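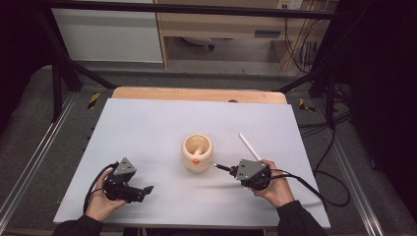
Mortar and pestle on the white board, both grippers in hand.

4 min read

Garnville Robotics Club — Minutes, Mar 28, 2018

Hi all, Ihor Melnychuk here, taking notes again because I was the one with a pen. Sorry if I missed your best line. Shout at me and I'll add it.

We got going a bit late (door code again, the new one is in the group chat). Last meeting's minutes were approved with one fix: I had written that the Pliltari entry form was done, and it was only half done. It's done now!

Mortar and pestle task

This took up most of the evening and I don't regret it. For anyone who was away, it's our pick for the Pliltari open round. The arm has to take the pestle out of the mortar, set it down on the board, then put it back and do a short grinding motion. We're teaching it from demonstrations made with the hand-held grippers, so a lot of our club life right now is people standing at a table picking up a pestle over and over.

The count as of tonight is 2,753 demonstrations. We said 3,000 back in January, and I really thought that was crazy when we wrote it on the whiteboard, so well done everybody. We agreed to keep the 3,000 and not stretch it. There was some talk about going higher but the people who have been doing the late shifts were not keen, and I'm with them.

We had a long back and forth over whether the mortar should always start in the middle. Right now most of our takes have it in the middle, and the worry is that the arm will only ever look there. The rules say the judges can put it anywhere on the board. In the end we voted to move it for every take from now on — near side, far side, corners, whatever you like, just don't do the same spot twice in a row. Please also change which way the pestle leans. I'm guilty of leaning it the same way every single time.

Cables came up too. They drag when you reach across, and a couple of takes got thrown out last week after one tugged at somebody's wrist halfway through. We're going to try a longer one on the left gripper and see if that helps before we spend money on anything fancier.

Also, sleeves! Somebody asked if everyone has to wear black sleeves while recording. No, wear what you want. A bit of variety is fine and probably good for us.

Practice runs

Krajewska, our last trained version, got the pestle out in more than half of its tries and then mostly missed the mortar on the way back in. It tends to hit the rim and stop there, looking (if an arm can look) kind of embarrassed. We'll train the next version, Enton, once the last batch is in, and compare the two over 39 runs each so we're being fair about it. I said I'd write up the scoring sheet. Things that count as a miss: pestle dropped, mortar tipped over, or pestle left resting on the rim.

Money and travel

Short one. The entry fee is paid. We have 10 seats on the school van and everybody who wants to come should fit, but tell me anyway so I can get the permission slips printed. Snacks are on us this time, and no more of those sour things that stained the carpet.

Any other business

Could whoever borrowed the small hex keys please bring them back? Nobody's in trouble, we just can't tighten the gripper plates without them.

To do before next time

Ihor — scoring sheet, permission slips, longer cable
Recording crew — finish up to 3,000, moving the mortar each take
Training crew — start Enton as soon as the batch is in
Everybody — look for the hex keys

Next meeting is same place, same time. I'll bring the pen.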